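The Strap Does Not Care About Your Average
25 May 2021

Every robotics paper I have read since February reports a success rate, and nearly every success rate is a small act of housekeeping. The mess goes in a closet, the door is leaned on, and company is shown into the living room. 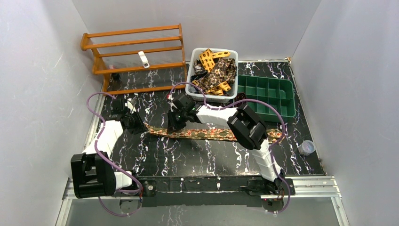
Cloth is where the closet door gives way. A block has a position and an angle, and once you know both you can go to lunch. A fabric strap has as many shapes as it has bad moods. It twists, it folds under itself, and it is perfectly happy to let two arms hold it in a way that makes no sense to either of them.

So I was glad to see the Plarusa results, and grumpy about how they were received. The group trained a two-arm policy on 200 demonstrations of straightening straps, then did something close to rude. They published every failed trial, sorted by what went wrong. The headline number came out lower than the one Ikon posted for a similar task, and a good many people stopped reading right there.

They missed the good part. Of the 8 failure types in the Plarusa table, 3 come from the same source: one arm closes its grip before the other has finished pressing the fabric down. That is a timing problem. It has very little to do with vision, which is what most of us would have blamed, vision being the thing we know how to ask for money to fix.

Ikon's paper, meanwhile, lets the arms try again up to three times and counts the last try. I have no quarrel with trying again. I parallel park that way. But I don't tell people I got in on the first go, and a reader has to dig down to a footnote to learn that Ikon's robots didn't either.

The usual defense, which I heard at some length at the Galtmont workshop, is that retries reflect real use. Fine. Then report both numbers, and report how long the whole business took. A robot that flattens a strap after four minutes of fussing has done a job, and my aunt could have done it while on the phone.

Thiele now wants a shared test set for fabric handling, and I hope they get it, with one condition attached: no entry without its failures, labeled, in the main text. Scores would drop for a year or so. We would also find out which labs have been working on the same timing bug without knowing it, and I suspect the list is long and includes mine.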